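4.2 Small objects, open baskets and the "almost put away" problem

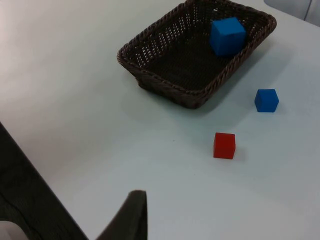 Figure 3. A woven basket with one blue cube inside; a second blue cube stands on the tabletop to its right.

The most rewarding part of the Barno study came from its plainest material: a rectangular basket, a white tabletop and a few colored cubes. We had planned this part as a warm-up before the shelf and drawer tasks in Section 5. It ended up giving us more to think about than either of them, and we have given it a section of its own.

Our starting question was how people judge that a surface is tidy when only part of what was on it has been put away. Earlier rounds of the study, run under the name Jandbridge, used full rooms and long checklists. Those rounds produced lively interviews but very little we could compare, as one household's clutter is another household's fruit bowl. A basket and some cubes strip the matter down. The cubes have no use, no sentimental value and no proper home apart from the basket, so any opinion a person has about them is an opinion about order itself (and people have strong opinions!).

Figure 3 shows the kind of layout we call a split pair. One blue cube is in the basket, tilted a little against the inner back wall, and its match is outside on the bare table, a short distance from the basket's right side. A red cube makes up the set of three. Split pairs were rated untidier than we expected. In the pilot at the Zamora site, raters scored them below layouts in which all the cubes were left on the table, even though a split pair has, strictly speaking, less left to do. Several raters used the word "forgotten" for the cube outside. One wrote that she wanted to reach into the page and finish the job, and we knew exactly how she felt.

We think two things are at work. The first is matching. When two objects share a color and a shape, people read them as a set, and a set that has been divided looks like a task that was interrupted. The red cube, having no partner, was mentioned far less often in the written comments. The second is nearness. A loose cube close to the basket drew more remarks than one far across the table, where it could pass for something that belonged there. We return to nearness in Section 6, where it turns up again with spoons.

The basket itself deserves a few words, and we are glad to have the space for them. Storage containers are often treated in this literature as simple volumes, something with an inside and an outside. Ours is dark brown wicker, woven in a tight lattice with many small openings, and it has a thick braided rim. These features matter to how it is seen. The rim draws a strong line around the contents, so that even one cube lying against the wall looks clearly "in." The lattice does the opposite and lets dots of the pale tabletop show through the weave. Raters who preferred the basket to a closed box, and most did, tended to mention one feature or the other and hardly ever both. Those who liked the rim talked about neatness. Those who liked the weave talked about warmth, kitchens, bread and grandparents' houses.

We compared the basket with a lidded plastic bin supplied by Wekorex, using the same cubes. The bin gave faster ratings and shorter comments. With the lid closed, people simply counted what was left on the table and moved on. With the basket they also looked at how things lay inside it, and a tilted cube could lower a score that a flat one would have kept. This was a lovely surprise. It suggests that an open container does not end the tidying in people's minds; it opens up a second, smaller surface to be judged. A person who chooses baskets for a hallway shelf may be taking on a bit more work than a person who chooses bins, and may well enjoy the result more too.

In all, 481 raters completed this part of the study and gave 3,000 usable ratings between them. We also collected 677 written comments, which were optional. They were read by 2 coders working separately, first in February and then again after the comment scheme had been revised. Most disagreements were over jokes. A remark such as "my desk on a good day" can be praise or complaint, and in the end we placed comments of this type in a group of their own and left them out of the totals.

Some limits should be stated. All the layouts used a clean white tabletop, which makes every loose object stand out. A patterned cloth or a wooden counter would hide more, and the effect of split pairs may be weaker there. Our cubes were also bright. The blue in particular is so vivid against brown wicker that raters could hardly miss it, and we cannot say yet whether two beige cubes would trouble anyone. The basket was always large for its contents. A basket that is nearly full raises a different question, namely whether one more thing ought to go in at all, and this was outside our design.

Even so, we would encourage others to try this setup. It costs next to nothing, fits on any table and takes minutes to explain to a new rater. It also travels well: the second site ran the full set of layouts from a single page of instructions, and their ratings followed the same order as ours for every layout except one, the stacked pair. Stacking is a small puzzle we have not solved. Some raters saw two cubes, one on top of the other, as carefully arranged and therefore tidy, while others saw them as toys still in play. Comments on stacked cubes were the longest in the collection, and the full list of layouts, as fixed in August 2022, is given in Appendix B together with the rating sheet.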